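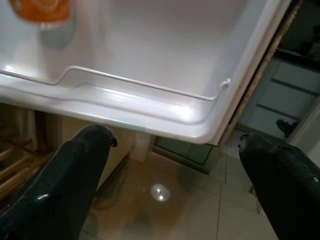
About Koster Plant Diagnostics

Koster Plant Diagnostics is a plant health laboratory servicing production nurseries, cut flower growers and turf producers. The laboratory identifies fungal, oomycete and viral pathogens from submitted plant tissue, growing media and irrigation water. Soil nutrient analysis is not offered.

The business was established by Remo Cattaneo, a mycologist, to provide Phytophthora and Pythium testing for container nurseries in the Civham district. Root rot in recirculated water remains the largest single category of work. The laboratory now holds 67 regular client accounts and a reference collection of 3275 isolates, catalogued by host, substrate and collection site.

Methods

Water samples are baited with leaf discs and plated on selective agar. Root and crown tissue is surface sterilised, plated and examined under the microscope. Where morphology does not separate species, DNA is extracted and the ITS region sequenced. Virus screening is by ELISA, with PCR confirmation of positives on request. The current host list covers 159 ornamental genera – growers of anything outside it should ring before sending material.

Isolates are retained for 90 days after the report is issued, then either destroyed or accessioned into the collection with the client's written consent.

Structure

Work is divided between two sections. The Zaretov section handles culturing, baiting and microscopy. The Hafþórsson section handles molecular work and is housed separately to limit amplicon contamination. Both are named for the former owners of the buildings they occupy.

Field visits

Site inspections are carried out within the Civham district only. An inspection covers drainage, bench hygiene, water storage, disinfestation equipment and the handling of returned pots. Findings are supplied as a written report with a marked-up site plan. Fungicide recommendations are limited to products registered for the crop and situation.

The schedule of fees is reviewed each March.

Page last updated 2023-08-08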